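サポートチケット:ロールブラインド昇降作業における把持失敗および停止について
状態:対応中(一部項目は保留)
起票:Plumaveo 運用支援窓口
報告元:Nokside 施設管理課
対象作業:窓まわりの日常作業(ブラインドの昇降、窓ハンドルの開閉)
更新:9月28日

## 1. 申告内容

Nokside 施設管理課より、家事作業機能「Clikum」の窓まわり作業について、次の申告を受領した。

- ロールブラインドを下げる指示に対し、ビーズチェーンの手前で指を閉じ、チェーンを保持しないまま引き下げ動作に移行する。
- チェーンを保持した場合でも、引き始めの直後に滑りを検知して停止する。
- 窓ハンドルの操作は、ブラインドが下がった位置にあると開始されない。

申告元の要望は、当該作業を機械に任せてよい段階にあるか否かの判断であり、設定変更のみによる改善は必須としない旨の申し添えがあった。

## 2. 切り分けの前提

本件の対象窓は、半分ほどの高さまでブラインドを下ろして使用される時間が長い。作業者であれば意識せずに済む条件であるが、機械による作業では次の点が問題となる。

第一に、ビーズチェーンは細く、白色であり、背後の壁も白い。壁に近い角度から見た場合、奥行きの推定値が安定しない。第二に、チェーンは上端のみで支持されているため、指先が触れるだけで位置が変わる。第三に、窓の外が明るい時間帯には、室内側の細い部材の輪郭が弱くなる。

申告された事象のうち、最初のものは認識の問題、二番目は把持力の問題である可能性が高いと判断し、別々に確認を行うこととした。

## 3. ログの確認

提供されたログには、ブラインド下降の試行が42回分含まれていた。このうちチェーンの保持に至ったものは14回、指示された高さまで下降を完了したものは11回である。完了に至らなかった3回は、いずれも滑り検知による停止であった。

保持に至らなかった試行では、指を閉じる位置がチェーンから壁側へずれる傾向が一貫して認められた。指そのものの動作、閉じ速度および関節の応答に異常値はない。したがって、機器の故障としては扱わない。

なお、対象の窓には、チェーンとは別に細いひもが一本、ブラインドの中ほどから垂れている。一部の試行では、このひもがチェーンとして候補に挙げられていた。操作対象の取り違えは申告に含まれていなかったが、本チケットの範囲に追加する。

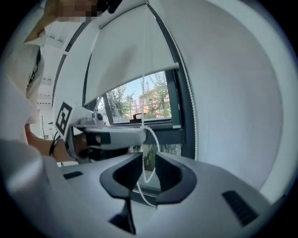
## 4. 実施した処置

1. 操作対象の候補を、ブラインドの右端に沿って垂れるものに限定した。ひもは候補から除外される。
2. チェーンへの接近方向を、壁と平行な向きから窓の正面寄りに変更した。
3. 指を閉じた後、引き下げの前に短い確認動作を追加した。保持が確認できない場合は引き下げに移行せず、指を開いて待機位置へ戻る。
4. 滑り検知のしきい値は変更していない。チェーンに過大な力がかかると巻き上げ機構を損なうおそれがあり、停止する側の挙動を維持することが妥当と判断した。

処置2の適用後、壁側へのずれは減少した。ただし、外光の強い時間帯の試行がまだ不足しており、恒久処置とは認定していない。

## 5. 窓ハンドル操作に関する所見

ハンドル操作が開始されない件については、ブラインドの下端がハンドルより上にある場合でも再現した。原因は、ブラインド下端からハンドルまでの距離に設けた余裕の値が大きく、進入不可と判定されていたことにある。余裕の値を縮小すれば開始はするが、生地に接触した際の挙動が未確認であるため、現時点では変更を見送る。

Nokside 側からは、窓の開閉は朝夕に限られ、人が行っても負担は小さいとの回答を得ている。本項目の優先度は「低」とする。
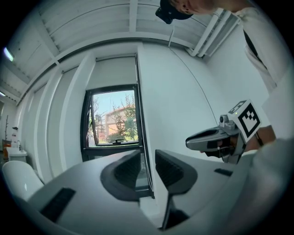
## 6. 照会および回答

**Nokside 施設管理課からの照会**
床の清掃や物品の運搬については既に機械に任せている区域がある。ブラインドの昇降はそれより簡単な作業に見えるが、なぜ成功率が低いのか。

**当窓口の回答(担当:Kauko Kemppainen)**
人にとっての容易さと、機械にとっての容易さは一致いたしません。運搬対象の箱は形状が定まっており、触れても大きくは動きません。チェーンやひもは形が定まらず、触れるたびに状態が変わります。洗濯物を畳む作業、電源コードを束ねる作業なども同じ分類に入り、いずれも無人での常時運用を推奨できる段階には達しておりません。

**Nokside 施設管理課からの追加照会**
Du Plessis の棟でも同じ機能を導入する計画がある。導入を延期すべきか。

**当窓口の回答**
物品の運搬および平らな面の拭き取りについては、延期の必要はないと考えます。窓まわりの作業は導入範囲から外し、人による作業として計画してください。電動式ブラインドへの交換が可能な場合には、把持による操作そのものが不要となりますので、併せてご検討ください。

## 7. 当面の運用

- ブラインドの昇降は、職員が在室している時間に限り実行を許可する。
- 保持確認に連続して失敗した場合は、作業を中止し、担当者へ通知する。
- 窓ハンドルの操作は無効のままとする。
- 試行の記録は、成否を問わずすべて保存する。

## 8. 残件

- 外光の強い時間帯における追加試行。処置1から3までを適用した状態で、累計500回近くに達した時点で再評価を行う。
- ブラインド生地への接触試験。試験片の手配は Nokside 側で行う。
- 操作対象の取り違えに関する、他の窓での再現確認。
- Du Plessis の棟における窓の仕様一覧の受領。

再評価の結果は本チケットに追記する。それまでの間、状態は「対応中」を維持する。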